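Gultley Art Claims Records
Data card and README, release 4

Overview

The Gultley Art Claims Records bring together written information on disputes over the ownership, attribution and reproduction of works of art. Each record concerns one claim brought by an artist, an artist's estate, a gallery, a museum or a private collector. The present release holds 2321 records drawn from 124 archives and court registries. It is maintained by the Alhassan Center for Art and Law, and the responsible editor is Orestis Stamatopoulos.

Last revised: Wed 18 July

Intended use

The records are meant for historians of art, legal scholars, museum registrars and reporters who need to find earlier claims of a similar kind. They may be used for teaching. They should not be used to establish title to a work, and no record may be cited as legal advice. Users who require a certified copy of a judgment must apply to the court that issued it.
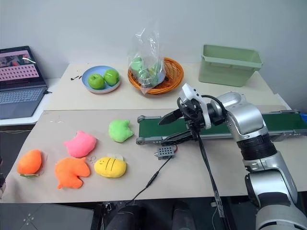 Reading time: 4 min

Contents of a record

Every record has 13 fields. The first three give the record number, the type of claim and the year of filing. The next group names the parties by role (estate, heir, publisher, auction house, and so on) and gives the medium of the disputed work. The remaining fields cover the forum, the remedy sought, the outcome and the source. Where the parties settled on private terms, the outcome field reads "settled, terms not public" and the remedy field is left as filed.

Titles of works appear in the language of the source, followed by an English translation when one was supplied by a party. Dates of creation are given as the claimant stated them. A disputed date carries the letter D.

Sources and method

Records were first compiled from the Biloler card index, which covers gallery and auction claims, and were later joined with the Guren files on reproduction rights. The two sources used different terms for the same kinds of claim. Editors mapped both to a single list, kept in the file terms.txt. The original wording is preserved in the source note.

Two editors read each record independently. Differences were referred to the responsible editor, whose decision is entered in the log with the date.

Known limitations

Claims settled before filing are poorly represented. Photography and film are better covered than textiles and ceramics, and claims brought by living artists outnumber those brought by estates. Records from the Guren files often lack a year of filing. Appeals are linked to the first decision only when both carry the same docket number.

Privacy

Private individuals are identified by role alone. A person named in a source document may ask for a source note to be shortened. Requests are reviewed by the editor and answered in writing.

Access and citation

The records are supplied as plain text files, with one file for each type of claim. Reuse is permitted for noncommercial purposes with credit to the Alhassan Center for Art and Law. Citations should give the record number and the release number.

Corrections received by the end of August will be entered in the next release. Please include the record number, the field concerned and a copy of the supporting document.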